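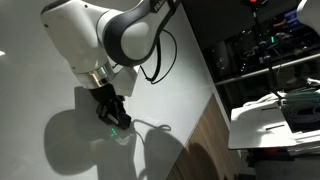

Glare on a glossy white tabletop
posted by Macario Orozco

Had the table 2 years. Every mug leaves a ghost, and by late afternoon the shine shows me each wipe I ever gave it. What are people using?

vallejo514
Drop of dish soap in warm water, soft cloth, then a second cloth to dry. Skip the scrubby side of the sponge unless you want a matte table. For rings, baking soda paste, very light hand, and try it near an edge first.

Jollow
tablecloth

etov_3814
Seconding the soap. I used furniture polish on mine and my plate now travels.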